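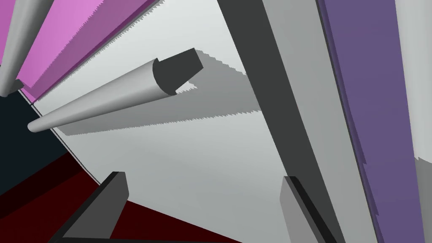
学区の線引きの件、年が明けてもまだ頭から離れないので書いておく。11月の説明会でもらった地図、うちの番地がちょうど境目。画像の灰色の長い棒、白っぽい台の上を左の丸い先っぽから右上へずーっと伸びてるやつ、新しい線はほんとにあんな感じで地図を斜めに横切ってた。川も線路も町内会も関係なし。カネコの交差点のあたりから坂の上まで、まっすぐ。道の向こうは今までの小学校、こっち側は来年度から坂の上の学校。下の子は今1年生なので、もろにかかる。

2024年1月3日(水)、実家から戻ってきたとこ。洗濯機まわしながら打ってます。誤字あったらすみません。

で、説明会。体育館、寒かった。スリッパ持参って書いてあったのに忘れて靴下で2時間弱。市教委の人は3人来てて、説明自体はていねいだったと思う。児童数の推移のグラフ、校舎の耐用年数、特別教室の不足。そのへんは分かる。分かるんだけど、じゃあなんでこの線なのか、という話になると急に「総合的に判断しまして」になる。総合的に。メモに4回書いてあった。途中から線を引っ張って省略してるから、もっと言ってたはず。

質問の時間が短くて、手を挙げた人の半分も当たってない。私も当たらず。後ろの席の人が、兄弟で別々の学校になるのかと聞いて、「在校生の経過措置については検討中」との回答。検討中のまま資料は「案」の字がとれてた。そこはちょっとむっとした。

帰りにブリモンの駐車場で上田きみえさんに会って、立ち話。きみえさんは前に保育園の統合のときに開示請求をやったことがあるそうで、「審議会の議事録、ホームページのは要旨だけだから、全文取ったほうがいいよ」と。開示請求。言葉は知ってたけど、自分がやるものだと思ってなかった。寒いなか卵の入った袋ぶら下げて、請求書の書き方を教わる。欄はそんなに多くない。名前、住所、請求する文書の名前。この文書の名前というのが難しくて、ぴったり合ってなくても「〜に関する文書一切」とか書けば窓口で一緒に特定してくれるらしい。

行ってきました、市役所。2階の情報公開コーナー。コーナーというか机ひとつ。担当の方は親切で、私が書いた「学区のやつの話し合いの記録」みたいなふわっとした文を、ちゃんとした文書名に直すのを手伝ってくれた。請求そのものは無料で、コピー代だけ実費。

届いた決定通知は「部分開示」。黒塗りがあるということ。身構えて受け取りに行って、コピー代が300円。小銭がなくて千円札。

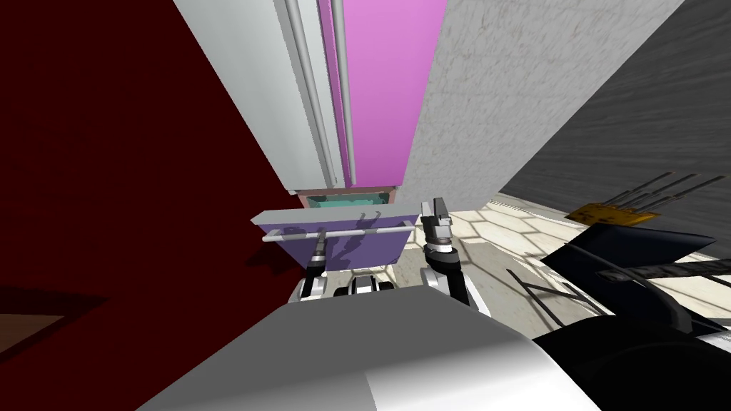

で、中身。黒塗りは思ったより少なくて、委員の発言者名のところと、個人の住所が出てくるらしい箇所くらい。問題は、線の話がほとんど出てこないこと。全部で7回会議をやってるのに、うちの前の道を境にする案が出てくるのは最後のほうの回で、資料の差し替えとして配られて、質疑がちょっとあって、それで終わり。それまでの回では川で分ける案だったんですよ。川の案のときは通学距離の表が付いてた。差し替え後の案には付いてない。見落としかと思って三回めくった。ない。

別に坂の上の学校がいやなわけじゃないです。校庭広いし、図書室もきれいだと聞く。上の子の友だちのお母さんも先生がいいって言ってた。ただ、あの坂を低学年が毎朝のぼるのと、途中で信号のない横断が一か所あるのと、その二つをだれかが歩いて確かめたのかどうかが書類から読み取れない。歩いた記録があるなら見たい。ないなら、いまから歩いてほしい。お願いはそれくらい。

日曜に下の子と歩いてみた。大人の足なら大したことない。下の子は途中でどんぐり拾い始めて、ガードレールの下をのぞいて、水筒のふた開けて、着いたころには私が疲れてた。朝の時間帯にこれをやるのか。ランドセルに水筒に体操着に、月曜は上ばきも。雨の日は傘。帰りは下り坂で走るに決まってる。

あと夫と少しもめた。夫は「決まったことなんだから慣れさせたほうが早い」派。言ってることは分かる。子どもの前であんまり学校の文句を言うのもよくない、というのも分かる。実際、下の子に「新しい学校いやなの?」と聞かれて、いやじゃないよと答えたけど、うまく言えたかは自信なし。親が不安そうにしてるとそのまま移るので。そこは反省。

署名のほうは、きみえさんと同じ町内の人たちが始めてて、年末の時点で300筆くらい集まったと聞いた。私も書いた。内容は「白紙撤回」とかじゃなくて、経過措置をはっきりさせてほしい、通学路の安全点検の結果を出してほしい、という二点。最初の文案はもっと強い言い方だったのを、みんなで直したらしい。わたしはこのくらいのほうが書きやすかったです。線の向こう側の家の人も書いてくれてるそうで、それはちょっと嬉しかった。

裁判とかそういう話も、保護者のグループではちらっと出てる。指定校の通知が来てから審査請求、それから取り消し訴訟、みたいな流れを調べて貼ってくれた人がいて、読んだけど途中で力つきた。期限がいろいろあるみたいなので、通知が届いたら日付のメモだけは取っておくつもり。詳しくないのでここには書きません、間違えてたら困るし。気になる人は弁護士会の相談とかで聞いてください。

それより先に、指定校変更の申し立て。これは普通に学校教育課に紙を出すやつで、兄姉が在学中というのは理由として認められることがあるとのこと。うちは上の子が4年生なのであてはまりそう。ただ、上の子が卒業したあとどうなるかは「その時点で改めて」だそうで、つまり下の子は途中で転校もありうる。それなら最初から坂の上に行ったほうがいいのか?ここがいちばん悩んでるところ。先生に相談したくても、先生たちにもまだ何も下りてきてないらしく、個人面談で聞いたら困った顔をされてしまった。

保護者の連絡はWokumeoでまわってきてます。通知を切ってる人、冬休み中の分も見たほうがいい。次の説明会の日程がまだ出てなくて、出るならたぶんここ。学校の手紙だとうちの子たちはランドセルの底でじゃばらにするので、あてにならない。

議事録のコピー、読みたい人がいたら貸します。付箋だらけだけど。差し替えの回のとこに黄色いのが貼ってあるので、そこだけ読めば大体わかるとおもう。通学距離の表のことは、休みが明けたら学校教育課に電話して聞いてみる。聞けたらまた書きます。

洗濯機止まった。干してくる。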